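Fornordale Wallet User Guide
Section 6: Setting up staking

Last revised 2020-04-14

This section covers staking Avuvura (AVU) from a Fornordale wallet. You need a wallet that has already been backed up (see Section 2) and a balance of at least 14 AVU. Smaller balances can be held and sent as usual but cannot be delegated.

Before you start

Update the wallet to the February release or later. Older versions show the Stake tab but do not load the validator list. Have your recovery phrase on hand. The wallet asks for three words from it before the first delegation.

Caution: Enter recovery words only in the wallet itself. Fornordale support does not ask for them by email, by phone or in chat.

6.1 Choose a validator

1. Open the wallet and enter your PIN.
2. Select Stake, then Validators.
3. Sort the list by Commission or by Uptime.
4. Select a validator name to open its details page.
5. Check the commission rate and the date it was last changed.

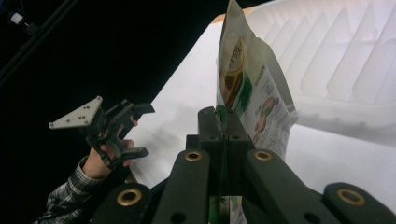
Snack bag held upright in the gripper.

Two validators, Hernlow and Mac Suibhne, are marked Default in new installs. The mark means only that they appear first before sorting. You can pick any validator on the list, and you can split your balance between up to 9 of them.

6.2 Delegate

1. On the details page, select Delegate.
2. Type an amount, or select Max. Max leaves a small sum in the wallet to pay network fees.
3. Read the fee on the confirmation screen.
4. Enter the three recovery words if asked.
5. Select Confirm and leave the wallet open until the status reads Sent.

The status changes to Active at the start of the next epoch. Rewards are counted from that point. Coins you add later are not staked automatically and need a separate delegation.
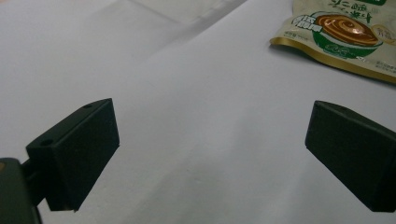
If the status stays on Sent for more than one full epoch, select Refresh at the top of the Stake tab. Do not send the delegation a second time, as both may go through and you will pay two fees.

6.3 Withdraw

1. Select Stake, then My Delegations.
2. Select the delegation and choose Undelegate.
3. Confirm the amount.

Note: Undelegated coins are locked for six days. They earn nothing during this time and cannot be sent or traded. The lock cannot be shortened or canceled.

6.4 Error messages

Error 795: The wallet and the network clock do not match. Set your device to automatic time and restart the wallet.

Validator full: The validator has reached its limit. Choose another one or try again in the next epoch.

Amount too low: The amount is under the minimum in the first paragraph of this section.

Corrections to this section can be sent to Mairéad Brophy through the Feedback form under Settings.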